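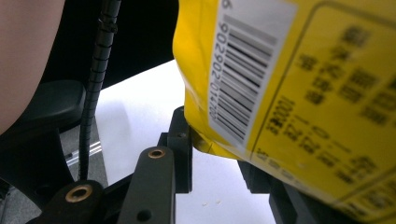 4. Beschaffungsplanung für Greifwerkzeuge

Skript zur Übung, Betreuung: Iresha Siddiqui

4.1 Bedarf
Grundlage ist die Stückliste des Standorts Pustport. Handgeführte Greifer und Robotergreifer werden getrennt budgetiert, Ersatzfinger laufen als Verbrauchsmaterial. Folienverpackungen sind im Lastenheft als eigene Objektklasse zu führen: nachgiebig, glänzend, Barcode je nach Lage verzogen.

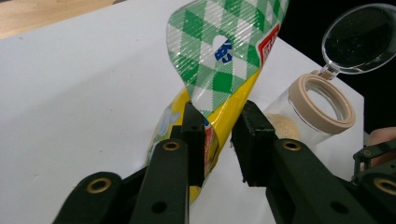 Für Greifbacken gilt ein Planwert von 40 Euro je Paar. Bei 106 Paaren ergibt das 4240 Euro, ohne Fracht. Messingbuchsen werden separat angefragt.

4.2 Angebote
Mindestens 2 Angebote, davon eines von Janeck. Zu vergleichen sind Lieferzeit, Öffnungsweite und Backenmaterial. Angebote ohne Maßzeichnung werden nicht gewertet. Nebenkosten pauschal 300 Euro.

4.3 Aufgabe
Erstellen Sie den Kostenplan für Traltville nach demselben Schema. Abgabe bei Vilho Pesonen bis Ende Februar.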